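Opinión | Vida cotidiana

Diciembre. Por Thierry Besnard

El culto a la cama hecha

Cada cierto tiempo vuelve la misma promesa: haga usted la cama nada más levantarse y su vida se enderezará. La he leído en libros de empresa, en calendarios de pared y, este mes, en un folleto de Vesent, una consultora de hábitos que vende un método de 3 semanas a empleados cansados. El primer ejercicio es estirar la sábana. El último, si no entendí mal, es pedir un ascenso.

Desconfío. Conozco a gente muy ordenada que no ha terminado nada en su vida y a gente que duerme en una trinchera y entrega siempre a tiempo. Mi amiga Fathima Akanda tradujo una novela de 500 páginas en un piso donde costaba encontrar una silla libre. Ya sé que un caso no demuestra nada, pero los folletos tampoco traen mucho más: dos testimonios con nombre de pila y una gráfica sin eje vertical.

Lo que me molesta es el salto. De una tarea doméstica modesta, que tiene su gracia y hasta su placer, se pasa a un juicio sobre el carácter. Quien deja la ropa encima de la cama «posterga». Quien la dobla «se respeta». Antes estas cosas las decía una tía con autoridad en la familia, y por lo menos no cobraba.

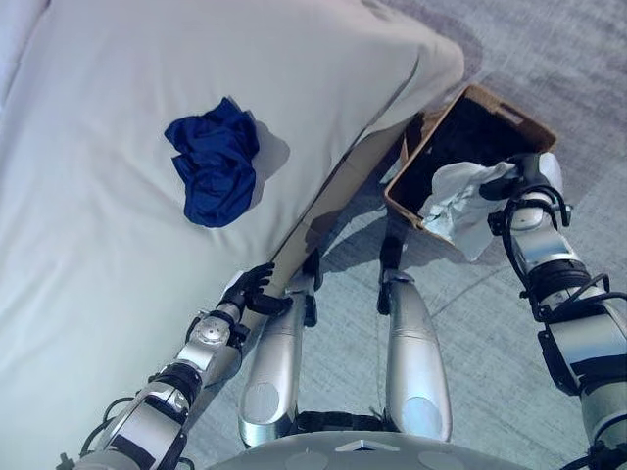
¿Quién tiene tiempo para el orden?

Se habla poco de eso. La disciplina matinal que se predica supone una mañana larga, una casa con armarios suficientes y a ser posible otra persona que prepare el desayuno. Rizwan Munshi, que trabaja de noche en una panadería, me lo resumió en una frase: «Cuando yo me acuesto, ellos ya han publicado la foto de su cama». A él el método le pediría que madrugara a las seis de la tarde.

Tampoco me convence el argumento contrario, el del desorden como señal de genio. Es igual de vanidoso y además huele peor. Un calcetín en el suelo es un calcetín en el suelo – no revela un espíritu libre ni una infancia difícil.

Puede que me equivoque y que a alguien le ayude empezar el día con una tarea pequeña y acabada. Me parece estupendo. Lo que pido es que se diga así, en voz baja, como quien recomienda una marca de té, y que las empresas dejen de meterse en los dormitorios de su plantilla con la excusa del bienestar. Si Vesent quiere que la gente rinda más, que pregunte por los turnos y por los sueldos. De la sábana ya nos ocupamos cada uno, unos días mejor que otros.

Suscríbase a nuestro boletín y reciba las columnas de opinión en su correo. Puede darse de baja en cualquier momento.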